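Small bathroom, week by week (well, sort of)

Gallery page, part of the house pages. Go back to Kitchen, Hall, Back Stairs.

Quick intro, I have ten minutes before I have to leave. A few people asked for the bathroom after I put up the kitchen in January, so here it is finally. Smallest room in the place. White fittings, gray wall, no tile behind the sink. I've had 613 messages about the kitchen drawers and not one about the tub, so this page is mostly sink and cabinet and where stuff goes. Captions are short. Typos are mine, Mafalda usually checks these and she's away.

What we were after: a sink two people can use before eight in the morning without elbowing each other. A place for the bottles. Nothing on the floor. Budget was 2,226 all in, and that had to cover the plumber.

The wall
Gray all the way across. We went back and forth on this for weeks. Hằng Ung wanted green, I wanted to leave it alone, gray was what we could both live with. Plain and quiet. White things look whiter against it, toothpaste splashes do not look better against it. Wipe them the same day.
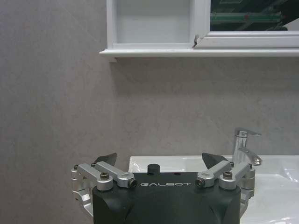
Paint for the wall was from Limsakul, the washable kind, two coats, then a third coat low down near the sink where it gets the most abuse. Let it go overnight between coats. I did not do that the first time and had to sand a patch the size of a dinner plate. If you are painting behind a sink do it BEFORE the sink goes in. Ours was already in. Lot of tape, lot of bad language, a brush meant for model trains to get down the gap.

The sink
White basin, rounded bowl, counter running out on both sides of it. From the Farnton outlet, display piece, 260 with the vanity underneath. The chrome faucet came seperately and has the one lever, which I'd pick again every time. Shabani Owino did the plumbing in an afternoon and told me off for the old trap, fair enough.

Things I've learned about a white basin, for whoever needs it:
Dish soap and a soft cloth, most days.
Baking soda paste around the drain once a week. Leave it while you do something else.
No scouring powder. My mother used it on hers and it went dull and stayed dull.
Dry the faucet with the hand towel before you hang the towel up. Five seconds. Hard water here and the spots bake on.

Also the counter. The counter is not storage. I say this and then I put my watch there, and my glasses, and a mug. Rule at the moment is one thing beside the faucet and everything else goes up or goes away. Sang-wook says one thing is too many. He shaves, so he has no vote.

The cabinet
Mirror on the right, open shelves on the left, white. Skendell, flat packed, and the instructions have one drawing that is just wrong (step where you hang the side panel, turn it over, trust me). Hung it over the sink, centered. Took two of us, one holding and one on the drill, and then a third person standing in the doorway saying left a bit.

We hung it so the shortest adult in the house can see her chin. That's Yến, and she made us take it down and do it again when she couldn't. So measure with people and not with the chart in the box. Put some tape on the wall at eye height for everyone first, stand back, argue, then drill.

Open shelves were the big question. Everyone said get doors, you'll hate the dust. Dust is fine. What I like is I can see when we're running low and I don't buy a fourth bottle of the same lotion. What I don't like is it only looks good if it's nearly empty. So it stays nearly empty. Pump bottle on the bottom shelf, something small next to it, tall bottle above because it won't tip there. Everything in daily use, nothing "for guests."

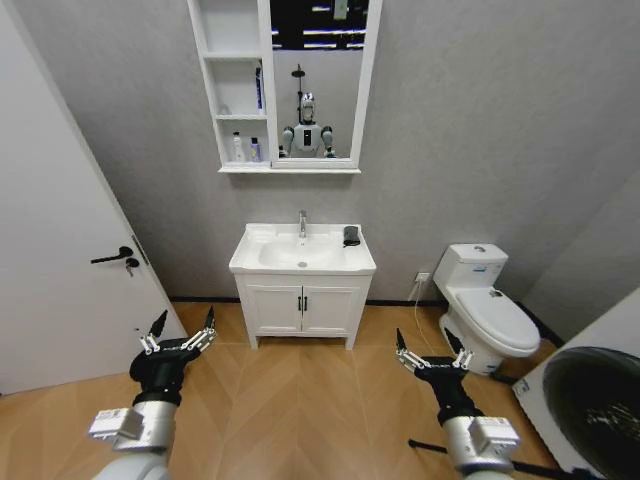
Backups live in the hall closet in a shoebox with a lid. Razors, spare toothpaste, the good soap, cotton things. When somebody takes the last one out of the shoebox they write it on the list on the fridge. In theory. Sang-wook writes things like "blue stuff" and then I stand in the store.

Medicine isn't in the bathroom at all any more, it's too steamy, that went to the top of the kitchen cupboard.

The clear out
Before any of this went in we emptied the old cupboard onto a sheet on the landing. Sun cream that had seperated. Hotel shampoo from Gurnalstead, we went there once, years back. Four combs. A travel iron?? Three piles: use it now, give it away, bin it. Give it away was tiny, because who wants half a conditioner. Took most of a morning, and we found the missing earring, so Hằng was happy.

Half-used bottles we just used up, one at a time, and didn't buy any more until they were done. It took until spring. I smelled of coconut for a month and a half.

Morning tidy, the whole thing
Rinse the bowl.
Wipe the counter, front edge too.
Faucet with the towel.
Bottles back on their shelf, labels whichever way, I don't care.
Hang the towel flat or it's still damp at night.
Mirror only when it bothers you.

Under two minutes if no one is in there. Evening person does nothing, that's the deal, evening person is usually me.

Still to do
Hook for the second towel. Have the hook, don't have the right plug for that wall.
Line of sealant along the back of the counter, mine is lumpy and I look at it every single day. Shabani offered to redo it.
Something for the toothbrushes, the glass we were using broke.
Bath mat that doesn't slide.

Answers to stuff people keep sending
Yes the cabinet is still sold, I think, I saw it in the shop last month.
No I won't do a shopping list with links, the kitchen one took me a week and half of them are dead now.
The wall is paint, it's the roller that gives it the texture. Long nap.
The room was not made bigger. Same walls, just less in it.
Whoever asked if the basin chips, ours hasn't, but Mafalda dropped a perfume bottle in hers and it did. Different make.

The page with the kitchen drawers just went past 2,000 views by the way, thank you, very odd feeling. Hall closet is up next, shoebox and all, once I've cleared the coats out. Comments are open at the bottom, be nice about the sealant.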